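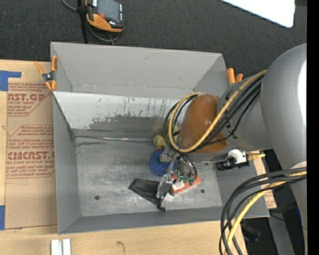

Hello everyone, and thanks for having me back in Jeven! I want to talk about mixed bins tonight, by which I mean any big open container where things go because they haven't got anywhere else to go. Everybody has one. Mine is under the stairs, my sister's is the boot of her car, and at the Pralside toy and hobby library we had so many that we had to stack them in the corridor. (Pause, let people own up to theirs.) Have a look at what's in the one on the screen: a pale yellow-green ball, a bright blue round thing, a red-orange package with a white label area, something in black fabric spread flat on the bottom. I love a bin like that, because I could stand up here all evening and still not think of one shelf that all of those belong on. And that's my subject, really, what you do with the stuff that won't sit together.

Leave the picture up for this next bit.

Ask the room: what would you take out first? Give them a proper minute. In September when I did this for the Usia parents' group, most people shouted for the ball, and I think that's because a ball is easy. You know what it is, you know where balls live. Fine, take it. Easy things first is a perfectly good way to start and I won't hear a word against it.

Then cables. I have strong feelings about cables (people laugh here, let them). A looped cable is a bully. It gets round everything else, and you pull out one thing and three others come up with it. Look at how that second yellowish rounded thing is half hidden behind the loops. When I'm sorting a bin with cables in it, I lift them next, before touching anything near them, and I put a tie on each one straight away, even before I know what it's for. The tie matters more than the label. You can label it next week.

Say the thing about Ajith here. Ajith Chowdary and I sorted the whole Pralside store together over one wet fortnight, and he refused to let me open a single packet until the end. I was itching to! But he was right. Once you open a packet you've got a packet and its insides, and then you're reading instructions on the floor and it's teatime. So packages with a label go to one side, label up, and you read them all in one go with a cup of tea. If the label's rubbed off, it gets opened last of the lot.

Fabric next. Pouches, cloths, bags, scarves, whatever they are. The black one up there could be a pouch or it could just be a cloth, I can't tell from here, and that's my point about fabric: you have to pick it up. Fabric is also where little things hide. Feel along it, give it a shake over the bin and NOT over the carpet. I found a house key in a drawstring bag at Pralside that had been missing so long they'd changed the lock.

(Check time. If running late, skip the next bit and go to the floor of the bin.)

Small bright things. There's an orange bit peeking out just under the ball, and I'd bet most of you hadn't spotted it till I said. Small things get found last, and by then you're tired and you chuck them. My rule at home is a jam jar with a lid. Anything smaller than my thumb goes in the jar, no decisions, and the jar gets looked at when I'm in a good mood. We kept 4 jars on the go at the library and two of them turned out to be nearly all board game pieces, so that was a happy afternoon for somebody.

Now the bin itself, which people always forget. I'm very fond of a battered one. Metal bottom, stained and brushed, paint worn off that white sloping bit at the back, scratches all down it. Lovely. It's had a life! A scuffed bin is fine, a deep bin is the trouble. If the walls are tall and you can't reach the bottom without tipping forward, you'll only ever tidy the top layer. Put it up on a table like that one. Your back will thank you, and you'll see into the corners. And do check for holes in the floor of anything you've bought second-hand, because beads and screws will find them. A bit of tape underneath does the job.

On buying new ones: I'm not against it. I paid 99p for a tub at a jumble sale and it's outlasted the set of Kütt boxes I saved up for, though the Kütt ones do stack nicely and they look smart. Buy after you've sorted. I bought before, and ended up with long thin boxes and round things to put in them.

Someone will ask about numbers. We had 850 items on the library list when we'd finished, and I'd say be ready for it to take longer than you think, and for a fair bit to go back in a mixed bin at the end. Ours did. We kept one on purpose, by the door, and it gets turned out every time there's a quiet morning.

Questions. If there aren't any to begin with, ask who's got the oldest cable.

Then remind people the swap table is at the back, bring your own bag, and please take the jigsaws, I can't carry them home again.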